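The tablecloth came back from my aunt in a grocery bag, with no note.

I should explain about the tablecloth. It's white, it's enormous, and my grandmother ironed it exactly twice a year for as long as I knew her. When she died it went to my mother, and when my mother moved to the coast and got a kitchen table the size of a chessboard, it went to Aunt Lorna, who kept it for six years and (this is my own theory) never once took it out of the closet. Then I told the family I was having people over for dinner, a real dinner with chairs, and two days later there was a Badawi Foods bag hanging on my doorknob with the thing stuffed down inside it like a wet towel.

It wasn't wet. It was just so wrinkled that it looked like a map of somewhere with a lot of mountains.

So I did what I always do, which is call Karim El Fassi from downstairs. Karim did alterations for thirty years at Felteck, the uniform place out by the highway, and he has opinions about cloth the way other people have opinions about football. He came up in his slippers, carrying his own iron.

"You have an iron?" he asked me.

"I have a Vultov," I said, and got it out from under the sink.

He looked at it for a while. "No," he said. "You have a doorstop."

We put the cloth on the table and stood there, one of us on each side. I grabbed the nearest edge and yanked, because that's how I make a bed, and the whole thing slid toward me and half of it went on the floor. Karim closed his eyes.

"Find the hem first," he said. "You don't pull a cloth by its stomach."

I want to tell you I found the hem right away. I didn't! I went around and around, feeding it through my fingers, and every time I thought I had a corner it was just a fold pretending to be one. My grandmother could do this in the dark. She'd shake it once – a big crack, like a sail – and it would land on the table with the corners hanging even on all four sides, and she'd already be yelling at somebody about the forks.

"What did she feed you on this?" Karim asked. He'd sat down by then.

"Lamb, mostly. And there was a lemon cake that nobody was allowed to cut but her."

"Stains?"

"There should be a big one. Grape juice. That was me, I was seven."

That got him interested. He put on his glasses and started in from the other end, and for a good ten minutes we worked toward each other without talking, turning it over, smoothing a bit flat, losing it again. I found the first corner and let out a kind of whoop. Karim found the second one and didn't whoop at all, he just held it up between two fingers so I'd know.

We didn't find the grape juice.

I went over that cloth like a detective. I remember that stain! It was right where the kids sat, shaped like a boot, and my grandmother put salt on it and then a plate on top of the salt, and she kept a plate on that spot at every dinner afterward. She never said a word to me about it. I just always got that seat and that plate, and I always knew what was under there.

"Maybe your aunt got it out," Karim said.

"Aunt Lorna can't get a sticker off an apple."

"Maybe it's a different cloth."

I hadn't thought of that. I sat down too. There was a real chance, now that I was considering it, that Lorna had scorched the original or cut it up for rags or sold it, and had gone out and bought some other big white cloth and crushed it into a bag hoping I wouldn't look too hard. It would explain the missing note. It would explain the bag.

So I called her. I put her on speaker, which I regret.

"Is this Grandma's tablecloth?" I said.

"Well, hello to you too," said Aunt Lorna.

"Where's my stain?"

There was a long quiet on the line, and then a sound I took for crying until I figured out that she was laughing. It went on for some time. She had to put the phone down and come back to it.

"Oh honey," she said. "She got that out the next morning. She soaked it in the tub overnight and it was gone before you had your cereal."

"She put a plate on it for years!"

"She put a plate on it because you were the only one of you kids who ever sat still. You sat in that chair like you were guarding a bank. She thought it was the best thing that ever happened to her dinners."

Karim was bent over with his forehead nearly on the table. His shoulders were shaking.

I'd like to say I took it well. I told Aunt Lorna that it was a terrible thing to do to a child, and she said I could take that up with Grandma, and then she asked what I was cooking, and I said lamb, and she asked who was coming, and somehow by the time I hung up she was coming. So was my cousin. That made eight people and I own six chairs.

Karim said he could bring two up. Then of course I had to ask him to stay as well, and that was nine, and he said fine, he could bring three.

He plugged in his iron, an old Sisolel with tape around the cord that I chose not to mention, and we got to it. He did the pressing and I did the moving, which he told me was the harder job (it isn't). You start at the hem and you go toward the middle, a little at a time, and you let the finished part hang down over a chair so it doesn't bunch. If you stop to talk he taps the table. We stopped to talk a lot. He told me about the time Felteck got an order for 400 waiters' aprons and somebody cut every one of them with the pocket on the back.

It was past eleven when we finished. I held two corners and he held the other two, and I asked if I could do the crack, the sail thing, just once.

"You'll wrinkle it," he said.

"I know."

He thought it over. Then he let go of his end, stepped back against the refrigerator and folded his arms, and I shook it as hard as I could.

It landed crooked, with a good foot more on the window side. I left it that way and went to see if I had nine forks.

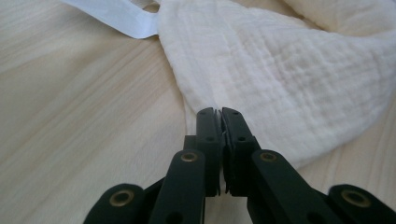
*Find the hem first.*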